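Kondside Onboard Seat Power Unit

Home / Rail interiors / Passenger power / Kondside

In stock at Lenholm. Ships with mounting bracket and wiring guide.

The Kondside is a two-outlet power unit for passenger rail cars, built to sit under a pair of seats and keep both riders charged from one end of the line to the other. We have been fitting them to regional trains since March and we love how little fuss they make. Two bolts, one plug, and the seat is ready to go back into service!

Older seat units were made for laptops and little else. Riders today bring phones, tablets, headphones and sometimes all three, so the Kondside gives each seat a regular outlet and a USB port side by side. The ports face slightly upward, so a person who has just sat down with a bag on their lap can find them by feel.

Train power is rough stuff. Voltage dips when the car passes between sections of overhead line, and it jumps again a moment later. The Kondside rides through those dips without dropping the charge, and it resets itself after an overload, so the crew doesn't have to go looking for a breaker panel in the middle of a run.

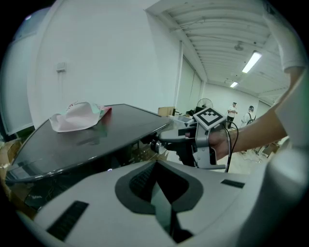

Cleaning crews get a good deal too. The face plate has no seams to catch crumbs, and the outlet covers snap off by hand and go straight into a wash tub. Replacement covers come in packs of 18, in gray or dark blue.

Our longest-running customer is the Nerach line, a commuter route with older cars and very full morning trains. They started with one trainset and liked it enough to order for the rest of the fleet. As of August 12, 2020, there are 2,097 Kondside units in daily use there. The most common request we've had back is for a brighter indicator light — the new version has one, and it can be dimmed for night trains.

What you get
Power unit with two outlets and two USB ports
Under-seat bracket (fits most two-seat frames)
Four bolts, two of them spares
Wiring guide and test card

Good to know
Input: 100 volts and up, from the car's own AC supply
Rated life of outlet contacts: roughly 3,000 hours under full load
Finish: matte gray
Warranty: two years, parts and labor

Will it fit my cars?
If your seats are bolted to a floor rail, almost certainly yes. For seats hung from the side wall you'll need the Ragab adapter plate, sold separately. Send us the seat drawing and we'll check it before you order.

Can I mix it with older units?
Yes, as long as they are on the same circuit type. Plenty of operators swap units car by car as each one comes in for regular service, and that works fine.

Orders for a whole trainset are packed by car, with each box marked for its seat row. Tell us the car numbers when you order and we'll print them on the labels.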